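Our project for the spring module was the shared workroom at Strachan, and specifically why it takes so long to find anything in it. Sarla Bhatia chose the topic. I, Gregor Laing, chose it second, after my proposal on vending machines was returned with one word on it.

## What we looked at

The brief asked for a "working surface study," so we stuck to tables, counters and whatever gets put on them. Over February we logged 383 items left out on surfaces, 81 of them cables or things attached to cables. We had planned a separate category for chargers. It filled up so fast that we folded it back in and stopped talking about it.

We split surfaces into two kinds:

- **Sitting surfaces** – long tables, where people stay put and spread out
- **Passing surfaces** – counters and cabinet tops, where people set something down and leave

The split held up better than we deserved. The trouble comes where the two kinds meet, and a cord from one ends up crossing the other.

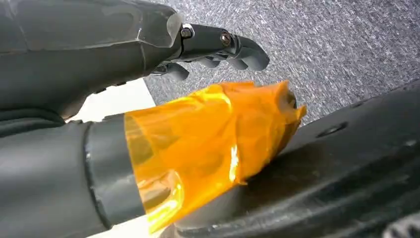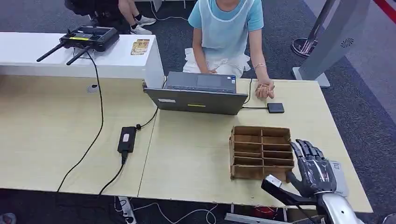 ## Cables

In the second picture a cable comes off the controller on the white counter, drops over the front and wanders down the left side of the wood table. The table has a cable grommet just below the counter. We are fond of that grommet. The power cord from the laptop's adapter goes off the front edge instead, toward the floor.

Sarla's view is that people run a cord by the shortest line they can see from their chair. Mine is that a hole that small is easy to take for decoration. We tested neither, and our supervisor has noted this in the margin, twice.

## Small things

Cards, remotes and drives make up most of the rest. They are flat, they don't roll, and they settle wherever there is a gap the size of a hand. We tried a tray from Storkier for 2 weeks. The tray was popular and was soon full of pens.

## What we would change

1. Put the grommets where the laptops go.
2. Give the counter its own outlet.
3. Buy a second tray, for the pens.

The full log is in Appendix B.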